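Sep 12, 2026. Notebook, simulation side. Board assembly cell, Boddale plate task.

Good session. Long one too, so this entry rambles, but I think we finally have something like house rules for the simulated cell and I want them written down while they're fresh. We've been arguing by sticky note since August and I'd like the sticky notes gone.

The starting point was Lunilard's draft on how virtual cells should be documented before anyone quotes numbers from them. I read it twice over lunch and got properly excited, which I realise is an odd thing to say about a document with a four-level numbering scheme. It's good, though! It asks for things I'd want from anybody else's results and have been lazy about in mine. Which assets, which version, who changed the friction last, what counts as a success, what counts as a stop. Half of it we do already without writing it down. The other half we don't do.

So I went through our own cell with the draft open beside me and tried to be strict.

**Scene file.** One scene, one hash. Up to now we had "the scene" and "the scene but with the board moved", and both got called v4 depending on who was talking. From today the scene gets a new number if anything in contact changes: board, plates, tabs, fingers, table. Walls and background bits can change under the same number so long as it's logged, because nothing touches them. I went back and forth on that. Lighting does matter if a camera policy is in the loop, so for vision runs the background counts as well and gets its own letter. v5a, v5b and so on. Clumsy but clear.

**Units.** Metres, radians, newtons, seconds. Everywhere. I found a config with degrees in it, in the wrist limits, with a comment saying "fix this". It's fixed. The old file is in the attic folder with a note on top.

**Home pose.** We had three. Now there's one, named `home`, and each run must begin and end there or be marked incomplete. If you need a different starting pose for a test, give it its own name and don't call it home2. I am guilty of home2.

**Approach rule.** This one took most of the morning and I'm happiest with it. Final approach to a plate is straight down, tool axis vertical, at the slow speed, starting from a hover point directly over the contact point. No sideways drift once below the hover height. If the planner can't give us that, the run refuses and logs why. Before, it would slide in at an angle when the straight route was tight, and sometimes the angled ones even did better, which made them hard to give up. But you can't compare two runs if one came in vertical and the other wandered in over the tabs, and I wouldn't allow it on the bench arm either.

That last point is the thing I keep coming back to. The draft has a line to the effect that a simulated cell should obey the limits of the physical one unless the report says otherwise. I love that. It's so easy to let the virtual arm go through a joint limit by a hair or press harder than we'd ever let the real one press, and then a policy learns to depend on it. 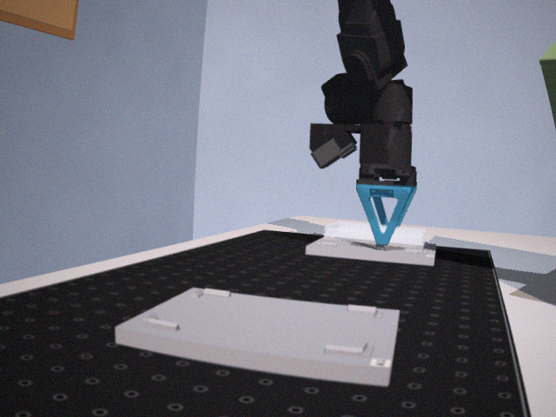
So the limits file is now shared. The simulator and the bench controller read the same one, read-only, and a change to it needs a second pair of eyes. The contact force limit is 18 N for both. I'd been running the simulation with no cap at all, on the grounds that there was nobody to hurt, and of course the first thing that happened with the cap on was a pile of stopped runs.

Numbers, for the record. I replayed the stored set from August under the new rules, 151 runs. Of those, 37 hit the force cap and stopped. A few more refused at the planning stage under the approach rule, and I haven't sorted them into causes yet. I'm not upset about it. Those 37 were sitting in our success column! They ended with the plate in the right place and we'd have reported them as fine. Under the rule they're stops, they go in the table as stops, and we get a lower figure that I believe.

I looked closely at a handful of the stopped ones. Pattern seems to be the fingertip arriving at the plate top still at travel speed, the contact solver giving a spike for a step or two, then settling. Could be a real effect, could be our time step being too coarse. Need to rerun at a finer step before blaming the policy. Wrote that on the board in large letters so I don't skip it.

**What counts as contact.** Related, and messier than I expected. We had been using "distance below threshold" in one script and "force above threshold" in another. They disagree right at the moment you care about, when the tip is a whisker from the surface. The rule now: contact means force reported by the solver, for at least three steps in a row. Distance can be logged but can't be used as evidence that anything touched. And no calling it from a rendered still either. I've done this in meetings ("look, it's touching") and it's worthless, a small gap and no gap look the same from most camera angles.

**Plates.** Each plate gets an ID in the scene tree, and the log uses the ID. No more "near plate" and "far plate", which swap meaning as soon as somebody changes the camera. Same for the raised tabs. I've numbered them going clockwise starting at the robot base, seen from above. If you add a plate, extend the list, don't renumber.

**The board.** The hole grid is the reference frame for everything that sits on it. Positions are given as a hole plus an offset. Trumon's people do this on their fixtures and I've wanted to steal it for ages. It means you can read a log, walk to the bench and put a plate where the log says without opening a transform viewer.

**Seeds.** Logged, always. Report the full seed list, including the bad ones. If a seed is dropped for a crash, say which and paste the trace.

**Stops.** Simulated emergency stop has to be reachable from the keyboard and has to behave like the bench one: drives off, brakes on, no automatic restart. At the moment ours just pauses physics, and when you unpause, the arm carries on with whatever it had queued. On hardware that would be a dreadful habit to have in your fingers. I've rewritten it so the queue is thrown away and you must send it home by hand. Tested it a good many times, partly because it's satisfying. Recovery is slower now, as it should be, and if the restart annoys you please come and argue with me before editing it out.

**Watchdog.** 60 seconds without progress and the run ends, marked as a timeout. Progress means the task stage advanced. Joint motion on its own doesn't count, or the arm can jitter its way through the night. It has done.

Things I didn't settle:

- Whether gripper geometry should be locked to the CAD or whether the simplified collision shape is allowed. I lean towards allowing the simple shape so long as both are kept side by side and the worst gap between them is written in the scene header. The draft is vague here.
- How to report shadows and render settings for vision runs. Letter suffix covers "something changed", but not what.
- Clearance near the back of the board. The planner treats the tray as solid to its full outline, and I'm not sure the outline is right. Measure the real one.
- Do we apply all this backwards? I'd say no for old plots, yes for anything that goes in the next report. Old plots get a footer.

Had a call with Šťastný mid-afternoon about their fixtures. They've been keeping a change sheet for their simulated cells much longer than we have, and it's one page, plain text, one line per change: what, who, why, does it touch contact. I had been planning a web form with drop-downs. Plain text wins. I copied their column order and put ours in the repo root as `CHANGES.txt`. First entry is the force cap. Second entry is me correcting a typo in the first entry.

They also asked a good question, which was how we'd know if someone broke a rule by accident. At the time I had no answer. Spent the rest of the day on a checker. It reads the scene file, the limits file and the log, and it either passes or prints the rule number and the offending line. Over half the rules above can be checked by script already: units, home pose, force cap, seeds present, IDs valid, watchdog set. The approach rule is checkable too, with a bit more geometry. I have a rough version that compares tool axis with vertical at every step below hover, and it flagged two runs I'd have sworn were clean. Lovely.

What the checker can't do is tell whether the reason given for a change makes any sense. That's still for a person to read.

To do next:

1. Finer time step on the 37 stopped runs. Same seeds, nothing else touched.
2. Sort the planning refusals into causes.
3. Measure the tray, correct the outline, bump the scene number.
4. Finish the vertical approach check and add it to the pre-merge tests.
5. Send Lunilard our comments on the draft, mostly thanks, plus the question about simplified collision shapes and the one about render settings.
6. Print the rules on one sheet and tape it up by the bench controller. Same sheet for both cells, no separate simulation version.

Checker is on the branch `rules-check`. It's slow on long logs and the messages are terse, but it runs. Try it on your own scenes and put any failures in the change sheet, including the embarrassing ones. Mine are already in there.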